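We finally closed on the house in Stevach, and most of April went to arguing about the bathroom. I wanted to keep the old layout. Siwan wanted the sink moved to the other wall, which meant new pipe.

Hefin Owen came out to give us a price and spent an hour under the floor with a flashlight. He said the drain was fine but the supply line was not, and he wanted 60 feet of new pipe plus 3 days of labor.
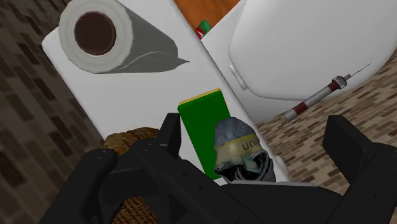

I asked for a second quote from Edwards, the firm my sister used. They were $170 cheaper but couldn't start until August. We went with Hefin.

The sink is staying where it is — Siwan gave in once she saw what the extra plumbing would cost. In return she gets to pick the paint for the hall, and she already has nine sample cards taped up by the stairs. They all look green to me. 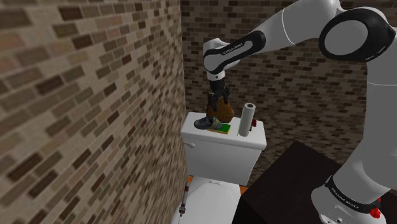
The water will be off for most of Tuesday, so we'll shower at my sister's and fill a few jugs the night before. I still need to call the town about the permit. Their office closes at noon on Fridays and I've missed it twice.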